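Wutavico Help Exchange
Home > Laundry and Linen > Folding and Storage

T-shirts won't fold to the same width, and the stacks lean over

Posted by Punder
Mon 9 July
3 replies

I have been trying to get my shirt drawer under control and would like a method that gives me the same size every time. At the moment I fold each T-shirt in half down the middle, tuck the sleeves back, then fold it in half again from the bottom. It looks fine when I do one. By the time I have done a full load, some are wide and some are narrow, and the pile leans to one side because all the sleeves end up on the same side.

The drawers are in a Løken chest. The inside height is 15 cm and they are 40 cm from front to back. I would like to stand the shirts up on edge so I can see what I have, but mine flop over as soon as I take one out.

Most of them are ordinary short-sleeved shirts. A few are older and have twisted a bit in the wash, so the side seams don't sit at the sides any more. I have been folding on the bed because it is the only big flat space I have apart from the kitchen table.

What I would like to know:

Is there a fold that comes out the same width without a plastic folding board? I had a board and gave it away because it took up too much room in the cupboard.

Does it matter whether the shirt is face up or face down when you start?

What do you do with the twisted ones?

Thanks in advance.

Liv Grønli

Stop folding on the bed. A mattress gives under your hands and the fabric moves with it, so you smooth one side out and the other side bunches up. Use the kitchen table. Wipe it first and let it dry. Light shirts pick up crumbs and coffee rings easily.

I fold in thirds, one side and then the other. Your current way puts both sleeves on one side, and I think your lean is coming from there. With thirds there is a sleeve on each side and the pile stays level.

Lay the shirt flat with the collar pointing away from you. Pull the hem straight before anything else. Most people start at the shoulders and never look at the hem, then wonder why the bottom corners stick out. If the hem is a straight line across the table, the rest usually follows.

Pick a spot on the shoulder, somewhere between the collar and the sleeve seam, and find the same spot straight down on the hem. Fold the side in along that line, taking the sleeve with it. The fold should run down from beside the collar. Run your hand down it once so it stays put. Then look at the other side before you go on, because the first fold tends to drag the fabric near the opposite shoulder. If it has gathered up there, pull the corner out flat again. Only then fold the second side in.

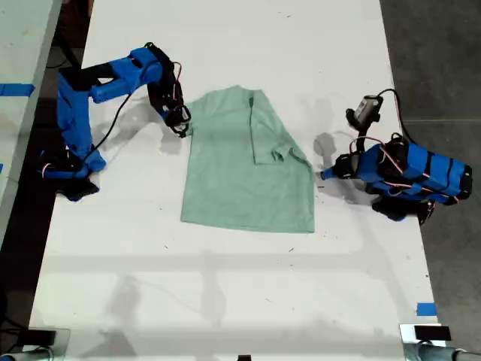
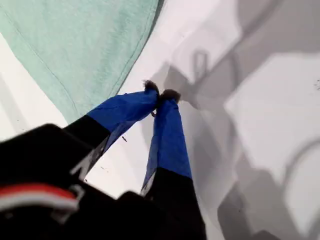 Pale green fabric on a white surface. The first picture has the right side and sleeve folded in, with the left side still to do.

After the second side is in you should have one long strip. If a sleeve pokes out past the edge, fold it back on itself so it lies inside the strip. Short sleeves usually only need one turn.

For the width, cut a strip of cardboard from a cereal box and keep it in the drawer. Mine is 23 cm long. I lay it across the strip after the second fold, and if the shirt is wider or narrower I open one side and move the line over. After the first few loads I only needed to check the bigger shirts. You don't need a board for this, and the cardboard takes up no room.

From the long strip, for a flat pile, bring the hem up to the collar and you are done. For standing on edge, bring the hem up to just short of the collar, then fold that in half, or in thirds if it is a long shirt. Stand it on the table with the last fold at the top. If it stays up for a moment when you let go, it is tight enough. If it slumps, undo the last fold and press the air out with your forearm before you do it again.

Check the height against your drawer before you do the whole load. You have 15 cm to work with and you want a bit of clearance or they will catch when you close it. A large men's shirt folded only in half at the end will be too tall.

Face up or face down depends on what you want to see. Face down puts the front on the outside, so if you have logos or prints you can tell them apart. Face up hides the front. For plain shirts I don't think it makes any difference, so do whichever way they come out of the basket.

For the twisted ones, ignore the side seams. They are no use as a guide once the body has turned. Use the collar and the two shoulder points, lay those straight, and let the seams land wherever they land. The hem may be slightly off and there is not much to be done about that. I put those at the back of the drawer.

Motard

I just roll mine. Lay it down, sleeves in, roll from the bottom. Takes no time and they don't fall over because there is nothing to fall over. The neck gets a bit of a curl to it but it drops out when you wear it.

Works best with thin shirts. The heavy ones make a roll that is too fat for a shallow drawer.

Annelle B.

Liv's method is close to what I do, so I'll only add what is different.

Fold them as soon as they are dry. A shirt that has sat in the basket overnight has creases of its own and they fight with the ones you are trying to put in. If I can't get to it the same day, I lay the shirts flat on top of each other over the back of the couch and fold them later. They come out a lot better than they would from a heap.

If you have had them on the line, take the pegs off the hem and give each shirt one good shake before it goes down on the table. Pegged at the hem is better than pegged at the shoulders anyway. Shoulder pegs leave two little points in the fabric that you can still see after folding.

On the standing-up problem, the drawer is a big part of it. Shirts on edge need something to lean on. When the drawer is full they hold each other up, and when you have taken a few out they go down like a row of books. I use a shoebox without its lid as a divider. It takes seven of my shirts, and the box keeps them upright even when it is half empty. Measure the box before you put it in. A tall one will need the sides cut down for your drawer.

I would also not worry about every shirt being exactly the same. I sort mine so the big ones are in one row and the small ones in another, and within a row they match well enough.

I tried rolling, as Motard says, and went back to folding. It was fine for travelling. At home I kept having to unroll things to find out what they were, and then I didn't roll them up again.

One question back to you, Punder. How many shirts are going in that drawer? If it is packed so tight that you have to push them down with your hand, no fold is going to fix it.

Comments on this thread

Punder
Thank you all. I cleared the kitchen table and did a load tonight with the cardboard strip. The hem tip made the most difference. I had been pulling the shoulders straight and leaving the bottom to look after itself. To Annelle, there were nearly 40 shirts in there, counting the ones I only wear for painting. I have moved the painting ones to a bag in the closet.

Annelle B.
That would do it.

Punder
Still have trouble with long sleeves. Do you fold the sleeve straight down the strip or zigzag it?

Liv Grønli
Straight down the strip. Fold the side in first, then turn the sleeve at the shoulder so it runs toward the hem. If the cuff hangs past the bottom, turn it back up. Do the same on the other side, so both sleeves lie one on top of the other down the middle.

Motard
Or roll it.

Punder
The long ones are working now. Marking this as solved. I'll do the August clear-out for the sweaters and will start a new thread if I get stuck on those.

Related threads
Fitted sheets, deep pockets, will not fold flat
Getting drawer-smell out of cotton
Peg marks on knit shirts
How to store wool sweaters over the summer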